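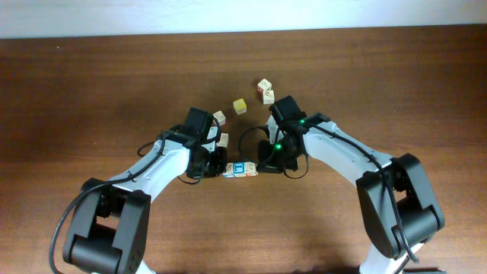 Split 12-inch with another band: who pays for what, and whose name goes on the spine?

My band (loud, slow, four people who all think they're the bass player) has been asked to share a record with a band we toured with last summer. One side each. Their label, Lurngate, wants to press it, and we're currently on nothing at all unless you count my credit card.

Two things are bothering me. First, our side is one long piece, 16 minutes, and theirs is five short songs. They've suggested that money be divided per track, which would give us a sixth of our own record. They said this with straight faces. Second, Lurngate says it would "look after" the digital side for everybody, and I can't get a sentence out of them that explains what that means.

We did our own recording and paid for it. They did theirs in the label's room for free. Nothing is signed. The art is already finished, naturally, because everyone in both bands would sooner argue about a font than open a spreadsheet.

What's normal here?

Posted by clullum_tapes
Aug 28, 2021

brornau_low_end

Split it by side. A side is a side whether there's one song on it or 29. The usual setup for a split is that the label pays for the pressing, gets its costs back out of sales, and whatever is left gets cut between label and bands, with the bands' portion going half and half. Per-track is how some compilations do it, and a split isn't a compilation, however much your friends would like it to be this week.

On recording costs: get them written down before anything goes to the plant. You paid for yours and the label covered theirs, so if Lurngate plans to take "recording" off the top before paying anyone, you'll be helping to pay for their session as well as your own. Either both get recouped or neither does. I missed this on my first split and effectively bought another band a very nice drum sound.

Digital is where I'd slow down. Ask for these in an email, in plain words:
– who uploads it, and under which artist name
– whether the label gets your side only for this release or for anything you put it on later
– how long they have it
– how often they account to you, and what happens if they don't

You want a license with an end date. Five years is a length I've seen and signed. You don't want to hand over ownership of the recording because somebody was friendly at a merch table. And be aware that streaming does pay by track, so one long piece earns one play where their side could earn a handful. You can agree to pool the digital money and halve it, or each keep your own. Pooling is better for you. They'll work that out eventually, so raise it while everybody's still in a good mood.

The songwriting money is separate from all this and goes to whoever wrote the music. Register your piece yourselves. It takes an evening and is as dull as it sounds.

For the spine, most people go alphabetical or flip a coin. Some pressings print it so each band has its own front cover, and then the shop decides who is on top.

hamfisted

just do half and half and stay friends. we did a split with a band from Ham and there was never any paperwork and it was fine. well we don't talk now but that was about a van

spindle_hole

Agree with the long answer, and would add one thing on the physical side. Ask how many copies each band gets free and what you pay for more. On small runs that's often the only money you'll see, because you sell them at shows and keep it. Make sure both bands get the same number and the same price, even though you're the one not on the label.

Check the length with the cutting engineer too. Sixteen minutes is comfortable on a 12-inch at 33, but if somebody has decided it should be cut at 45 because that looks good on a sticker, a loud, slow side may have to come down in level. Ask for a test pressing, and play it on the worst turntable anyone in the band owns.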